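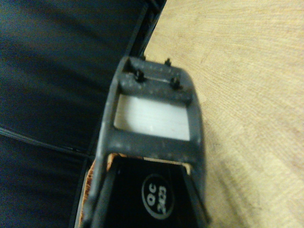 Tuesday. Started at 9 with the Kravets ledger, which lists the stretcher bearers and ward orderlies attached to the field hospital at Skevolska. The binding has gone at the spine, so I worked with the volume on foam wedges and turned the leaves from the lower corner. Ink legible throughout except on leaf 90, where a water stain has taken most of the right-hand column. Under the hand lamp, held low, I recovered the surname endings but not the initials. Entered these in Minell with a query flag.

The numbering is still the main problem. The clerk gave each casualty a serial on admission and a second one on transfer, and from the winter onwards the second series restarts at 1,000 without a note. Anyone reading the transfer list alone would take one man for two. I have added a column for the admission serial and made it the sort key. It is slower to type but the duplicates now fall next to each other.

Ginette Chauvin telephoned before lunch about her great-uncle. She has his discharge slip and wants to know whether he was the bearer named in the December citation. The slip gives the right unit and the wrong rank. I told her rank is weak evidence in this period — promotions were often entered months late — and asked for a scan of the reverse, where the transfer serial should be stamped.

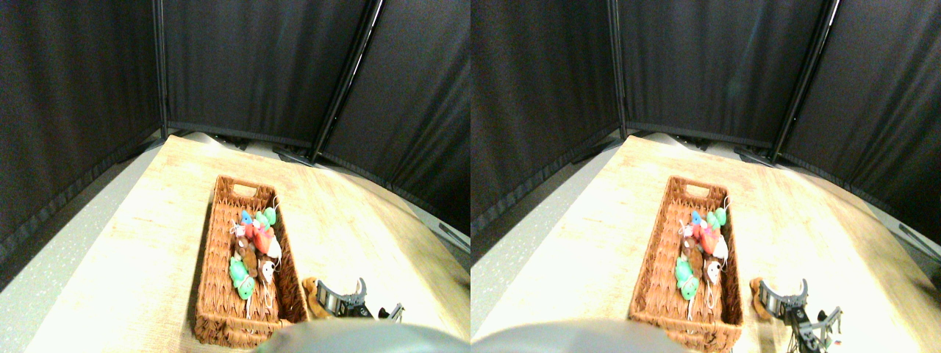 Afternoon on the family letters at Plumanwood, box 2. Most are single sheets folded into their own envelope, and the previous owner had flattened them under books, which has split several along the folds. Sorted by postmark where there is one, by handwriting where there is not. They need something with low sides for moving between the shelf and the table, as the archive trays are too deep. A rectangular wicker basket like the one with the small plush toys in it would do, with a lining of acid-free card against the weave. The cut-out handle at the end is useful. Will ask what the shop has in that shape.

Stopped at the letter beginning "Dear all, the bridge is mended". No date, no signature. The hand matches the orderly on leaf 14 of the ledger in the capital K and the open g, less well in the numerals. Left unassigned. Back-up of Minell done before locking up. Pencils to buy, 2B.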